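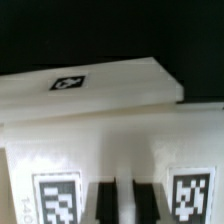
Nidside Cell Upkeep Meeting - Minutes

Held in the Lukent workshop, October. Start 9:30 a.m.

1. Previous minutes

Accepted with one correction. The cell controller was restarted after the software update, and the earlier minutes had it the other way around.

2. Matters arising

The spare gripper pads from Lerkico have arrived and are in the parts cupboard, second shelf. The invoice was $138 including freight and has been passed on for payment.

The replacement emergency stop button is still on back order. The present one works and was tested before the meeting. It stays on the list until the new part is fitted.

3. Marker check

The cell depends on the printed square markers for locating the fixtures, so the condition of the markers was gone through first. Two on the drawer unit had lifted at a corner since the last check and have been stuck down again. One on a long block was scratched and has been reprinted.

It was agreed that markers are to be printed on the matte stock only. The gloss stock gave bad reads under the overhead lights. The white margin must be left on when cutting them out - a few have been trimmed right up to the black and the camera has trouble with those.
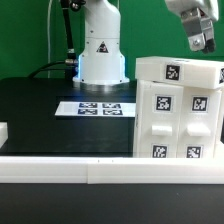 The calibration card was discussed at some length. It had been moved to clean the table and put back by eye, and the next morning's placements were off to one side. The card is not to be lifted without running the table calibration afterwards. A note to this effect will go inside the cover of the cell logbook.

Calibration was repeated during the meeting with the card in its usual place. Result accepted and entered in the logbook as entry 139.

4. Arms and grippers

Both arms have had their base bolts checked with the torque wrench. No movement found. The cycle counter on the right arm gripper stood at 1476 at the time of the check. The pads are to be looked at again at the end of the month whatever the counter says.

A slow close on the right gripper was reported at the last meeting. The fingers were taken off, the slides wiped down and a small amount of the grease specified by Lerkico put on. Closing time is back to normal. The old grease had picked up fine white dust from the printed parts, and the group would like the slides wiped more often than they have been.

The reach test was then run with the open tray on the right side of the table.

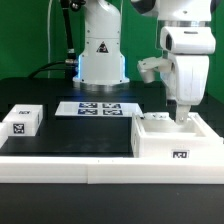 Clearance at the tray walls is tight, and the approach height has been raised in the program so the gripper comes down more squarely. Speed for that move stays at 38 per cent for now. Anyone wanting to change it should bring it to this meeting first.

Cable routing behind the left arm was also raised. The cable ties have gone brittle and will be replaced with the hook and loop type. Slack is to be left as it is, as the arm needs it when it turns fully to the back.

5. Wrist cameras

Both lenses were cleaned with the lens cloth and blower. Paper towel is not to be used on them. The mounting screw on one camera had worked loose by a quarter turn and has been tightened with thread locker.

Close-up views remain a bit soft. This was looked at with the white plastic part that has the ribbed fitting on its side. 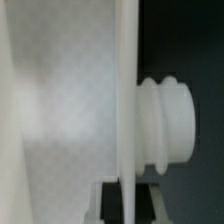

The focus ring will be reset at working distance and marked with a dab of paint so that any drift shows. Exposure is to stay locked. Automatic exposure was tried and the white parts washed out whenever the arm passed in front of the dark surface.

Samarakoon has offered the loan of a focus chart. Accepted with thanks - to be collected before the next session.

6. Cleaning

Table top: damp microfibre cloth, no solvent. The last bottle of spray cleaner left streaks and has been removed from the bench.

Front rail: check that the two lengths are seated at the join after every clean.

7. Actions

Print a spare set of markers on matte stock.
Logbook note about the calibration card.
Replace cable ties behind the left arm.
Reset and mark camera focus.
Chase the emergency stop button.

8. Other business

The key to the tool chest is missing again. Please check coat pockets.

Meeting closed 10:40 a.m. Next meeting in November, same room.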